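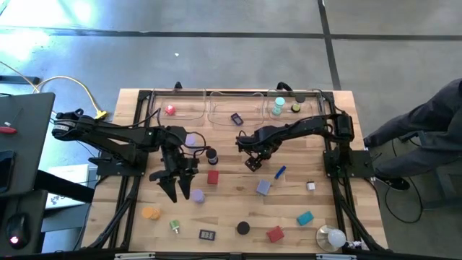 三个盘子根本不够，程诗雨说，按她的经验，凡是分三类的事情，最后都会需要第四类，而且第四类会比前三类加起来还多。

我说先分着看。

盘子是透明塑料的，并排放在桌子靠里的那一边。左边放有主的，中间放有争议的，右边放没人认的。这套规矩是我前一天晚上在床上想出来的，想完觉得自己很有条理，睡得特别好。到了第二天上午十点，左边的盘子里只有一个又红又粉的小东西，认领人是多明戈·伊图拉，他认得非常干脆，但问他那是什么，他说他得回去想想。

“你都不知道是什么，怎么知道是你的？”程诗雨问。

“我认得那个颜色。”

“那是两个颜色。”

“所以更好认。”

事情的起因很简单，554室的租约到月底为止，房东Clonden发来一封信，措辞客气得让人后背发凉，说希望各位在交还房间之前“恢复空间原有的从容”。我把这句话读了三遍，最后是亨德里克·西比亚给翻译成人话的：桌面、地面、墙角，凡是自己带进来的小零碎都要拿走，拿不走的从押金里扣。押金是300块，五个人摊。亨德里克说为了这么点钱不值得开会，说完第一个到了，还带了自己的杯子。

合租工作室这种事，大件从来不出问题。椅子是谁的，台灯是谁的，搬进来那天出了多少汗，人人心里都有数。出问题的是小东西。小东西没有来历，它们是自己长出来的。你今天往抽屉里放一支笔，过半年拉开，里面有一支笔，还有一个紫色的小方块，一个白瓶盖，半截你发誓没见过的尺子。笔多半还不是原来那支。

我们把抽屉、窗台、暖气片后头的东西统统倒在了那张木头大桌子上。倒的时候声音很好听，有点像下雹子。倒完以后大家围着看了一会儿，脸上都是那种亲戚家小孩表演完节目之后的表情。

“从哪里开始？”瓦伦蒂娜·西斯特纳斯问。

“从大的开始。”我说。

“没有大的。”

她说得对。

于是从最近的开始。离她最近的是两片橙色的圆片，一片压着一片。瓦伦蒂娜说这是她的，杯垫。多明戈说怎么会是杯垫，是他那个桌游里的金币。瓦伦蒂娜问他什么桌游。多明戈说是他自己设计的，叫《总督的晚年》，已经设计了四年，目前规则写到总督起床。

“金币为什么是橙色的？”

“殖民地的光线不一样。”

瓦伦蒂娜把自己的杯子放上去试了试，又拿下来。她没再说什么，把两片圆片往桌子那头推了推，推到谁的领地都不算的地方，意思是以后再谈。这个动作我后来一上午见了很多次。每个人都有自己的“以后再谈”区，几个区连起来，恰好就是整张桌子。

红色的方块倒是有个明确的候选人。凯阿贝茨韦·马库贝拉教小孩画画，方块是她拿来讲光影的，一个面亮，一个面暗，剩下的面让小孩自己猜。淡紫色的方块她说也是她的。淡紫色的圆柱呢？也是。那么那个圆的、颜色淡淡发紫的呢？

凯阿贝茨韦看了看，说：“你们是不是觉得凡是几何的都归我？”

“不是吗？”

“那桌子也是几何的。”

亨德里克说桌子是Clonden的，合同附件里写着呢。他真的带了合同附件。我这才知道合同有附件，而且附件里这张桌子被称作“中央木质作业平台”，比我们几个人的名字都长。

凯阿贝茨韦最后表示，方块可以认，圆柱要考虑。她有一个圆柱，但她那个圆柱“站得比较有精神”。我们把这个淡紫色的圆柱扶正，退后一步一起打量，没有一个人敢替它的精神面貌下结论。程诗雨拿出本子写了几笔，我凑过去看，她写的是：第四类，神态不符。

“我说了吧。”她说。

我得说说程诗雨这个人。她在Zusico做过两年，据说那家公司的全部业务就是教别的公司怎么收拾东西。她自己从不提这段，只是偶尔在你把剪刀放错抽屉的时候，从喉咙里发出很轻的一声，介于同情和开发票之间。我请她来主持，她说不主持，她只旁听。从那以后她每隔五分钟旁听出一条意见。

她的第一条意见是，整理的时候不要拿着东西讲故事，一讲故事就扔不掉了。

这条意见来得晚了一点。当时亨德里克手里正拿着那支蓝色记号笔，已经讲到了序章的末尾。他说这支笔陪他去过一次婚礼。婚礼上座位牌写错了，新郎的舅舅被写成了新郎的舅妈，全场只有他身上有笔。他用这支笔当场改了过来，舅舅握着他的手，久久不放。

“蓝笔改的？”瓦伦蒂娜问。

“蓝笔。”

“原来的字是什么颜色？”

“金的。”

大家想象了一下那块座位牌。

“那应该是我的笔。”多明戈说，“我去年十二月丢了一支蓝的。”

“婚礼是前年。”

“那就是你还回来以后我丢的。”

亨德里克把笔放回桌上，斜着放的，语气很平静，说这支笔可以进中间的盘子。说是可以，可他并没有放进去，谁也没有放进去，这支笔就那么斜在桌子上。我注意到人对有争议的盘子有一种天然的回避，就像开会的时候没人愿意坐主席对面。

中间的盘子里这时候只有一只深紫色的小盒子，歪着躺在里面。它是一开始就被放进去的，几个人都认，几个人都不肯打开。瓦伦蒂娜说里面是她一只耳环，另一只早就没了，所以这一只也谈不上是耳环。凯阿贝茨韦说里面应该是一块特别贵的橡皮，贵到她一直没舍得用。多明戈说里面是总督的印章。

“打开看看不就行了。”我说。

他们几个一起看着我，好像我提议拆开一份别人的体检报告。

“打开就只能是一样东西了。”凯阿贝茨韦说。

程诗雨在本子上又写了一行。我没敢凑过去看。

中间休息了20分钟。本来说好十分钟，但亨德里克去楼下Benítez买咖啡，Benítez的咖啡机前几天换了新的，店主坚持要给每个客人演示一遍奶泡。亨德里克回来的时候端着五杯，每一杯的奶泡上都有一片叶子，叶子的水平参差不齐，看得出是一边演示一边泄气的。他把杯子搁在窗台上，谁也没往木桌子上放，怕再添一样说不清的东西。

喝咖啡的时候聊的全是别的事。瓦伦蒂娜下个月要搬去Guvham那边，离海近，离什么都远。凯阿贝茨韦的班上有个小孩把苹果画成了方的，问他为什么，他说老师你上次给我们看的就是方的。多明戈说总督的第二章有眉目了，总督可能要洗脸。没有人提那张桌子，可是每个人说话的时候眼睛都要往那边溜一下，像在饭局上惦记外面停的车。

我也惦记。我惦记的是那个黑白相间、一层一层摞起来的圆柱。

从倒出来的第一刻我就看见它了。它站在桌子上，旁边是红方块，气度不凡。我十分确定它是我的，同时一点也想不起来它是干什么的。照理说这时候我应该走过去，说一声“这个我的”，放进左边的盘子，跟多明戈那个红粉色的小东西做伴。可是我上午刚笑话过多明戈。我笑得最响。

于是我换了一个办法，我等。我想，等大家都说不是自己的，它自然会进右边的盘子，没人认，我再出于公德把它带走。

休息完了接着分。右边的盘子倒是进展最快，一个青绿色的瓶子，白盖子，立刻全票通过，没有人认。全票得有点可疑。亨德里克说没人认的瓶子最好不要拧开。瓦伦蒂娜说她对这个瓶子没有任何印象，她说“任何”的时候用了很重的鼻音。凯阿贝茨韦说颜色挺好看的，可惜不是她的。我自己也说不是我的，但我心里知道，前年冬天我买过一瓶护手霜还是胶水，反正是抹在手上的，抹完以后手粘在了一起，我就没再追究到底是哪一种。

瓶子旁边有一个黑色的圆东西，带一圈黄边。这个也没人认。程诗雨问要不要讨论一下它是什么。大家说不用了。

“还有盘子边上那个黑的圆的呢？”她问，“搁在边沿上的那个。它算在里面还是外面？”

多明戈说它是在犹豫。

程诗雨合上本子，说她需要出去走一走。她沿着地上那条深色胶带走了过去。那条胶带很长，一直没人知道是谁贴的，搬进来的时候就有，我们有一阵子以为是界线，瓦伦蒂娜和亨德里克还曾经一人占一边，隔着它借过订书机。后来发现它既不正中也不平均，才改口叫它装饰。

她走到头，又走回来，站在胶带上说：“我问你们一个问题。你们这些东西，平时用吗？”

没有人说话。

“不用的话，为什么要？”

亨德里克说，他本来是不要的，听见多明戈说是他的，才要的。

这话说得太诚实了，屋里静了好一会儿。瓦伦蒂娜低头去看她的杯垫，或者总督的金币。凯阿贝茨韦把淡紫色的方块拨了一下，它歪着停在蓝笔旁边。我看着我的黑白圆柱，忽然觉得它也没那么气度不凡了，它就是站着而已，它那个形状也只能站着，要么滚。

“那这样，”程诗雨说，“谁也别认了。全部装一个箱子，找个人带回家，谁想起来要用，找他去拿。”

这个主意好得出奇，好在它把问题原封不动地挪了个地方。大家当场都松了一口气，接着很快想到了“找个人”这三个字，气又提回去了。

多明戈说他家楼梯窄。

瓦伦蒂娜说她要搬家，搬家的人是不能往家里拿东西的，这是搬家的基本精神。

凯阿贝茨韦说她家已经有一箱了，是上一个工作室散伙时装的，至今没有一个人来取，箱子上还压着猫。

亨德里克翻了翻合同附件，没有找到依据，又从头翻了一遍。

然后他们看着我。我这个人有个毛病，别人一看我，我就觉得刚才有人问了我一个问题，而我应该回答“行”。

“行。”我说。

“你看，你最合适，”多明戈拍拍我的肩膀，“你一上午什么都没认，最公道。”

箱子是没有的，谁也没带箱子。这也是程诗雨早就旁听出来、但没有人记下的一条意见。亨德里克又下楼去了一趟Benítez，这回是去要纸箱，我们在上面等。等的时候多明戈把那个红粉色的小东西拿起来，对着光转了转。

“想起来了？”我问。

“没有。”他把它放回左边的盘子里，放得很轻，“不过肯定是我的。”

瓦伦蒂娜绕着桌子走，走到那两片橙色圆片跟前，说其实她从来没用它们垫过杯子，太小，杯子站不稳，她只是有一阵子喜欢在想事情的时候拿着搓。多明戈说其实总督也没有那么多钱。他们两个互相谦让起来，场面比争的时候还要难看。

“一人一片。”凯阿贝茨韦说。

他们都不肯。一片算什么呢，瓦伦蒂娜说，一片就是个圆片。

亨德里克回来得很慢。他端着一个纸箱，纸箱里站着五杯咖啡。他说店主问他那几片叶子怎么样，他说了句挺好的，店主就一定要再练一轮，不练完不给箱子。

那天下午我们就着第二轮咖啡又坐了很久，奶泡上的叶子有进步，凯阿贝茨韦那杯甚至有叶脉。箱子空出来以后搁在墙边，一样东西也没往里装。后来天色晚了，瓦伦蒂娜要赶车，多明戈说总督那边他还得回去盯一下，亨德里克把附件折好塞进口袋。大家约好明天再来，早一点来，从大的开始。

我负责锁门。钥匙已经插进锁眼了，我又推门回去，走到桌子跟前，四下看了看，把那个黑白相间的圆柱拿起来。它比我想的要轻。底下压着一张小纸条，纸条上是程诗雨的字，写得端端正正：

“知道是你的。不急。”

我把它放回红方块旁边，纸条照原样压好，下楼的时候Benítez还亮着灯，店主隔着玻璃冲我举了举奶缸。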